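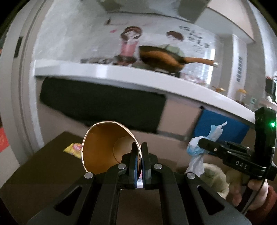
The Pai in Wastley is bringing back the intermission, and I'm supposed to be happy about it. Everybody I know who likes movies seems to be. The announcement says audiences have been asking for "the grand picture-going experience of 1965." I have my doubts about who asked.

I have nothing against a break. Some of the old road-show pictures were built around one. The first half ended on a big moment, the lights came up, and there was music to walk back in to. The writers knew the stop was coming and wrote toward it. You could go out to the lobby and argue about what you'd seen.

"Nondunar" wasn't built that way. It's a space movie that runs far too long, and the Pai plans to cut in at minute 57 of the second hour, in the middle of a chase. I asked how they picked the spot. The answer was that it splits the evening well for the concession stand, which I thought was at least a straight answer.

Vukodell, the company that owns the Pai and six other theaters, calls this a test. It will also add a dollar to the ticket. So we pay more to have the movie stopped and then we're pointed at the popcorn. If a streaming service did this we'd call it an ad break and complain all week.

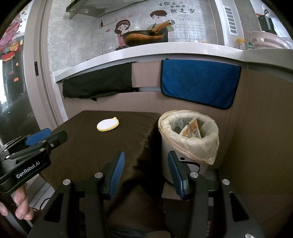 A round white cleaning pad on a covered table, with a lined trash bin beside it.

The usual defense is that movies have gotten too long to sit through. Fine, but then the trouble is the movie. I've seen plenty of 100-minute adventures that told a bigger story than "Nondunar" does, with a villain I could describe to you the next morning. A studio that knows the theater will hand out a bathroom break has even less reason to trim the third fight on the same bridge.

I'd change my mind for a director who wants the pause and shoots for it. Give me a first half that ends on something I have to think over - a betrayal, a bad decision, a closed door - and I'll stand in the lobby gladly. Until then I'll keep buying the aisle seat and skipping the large soda.

Robel Ayele

Contact | © 2021 | Back to top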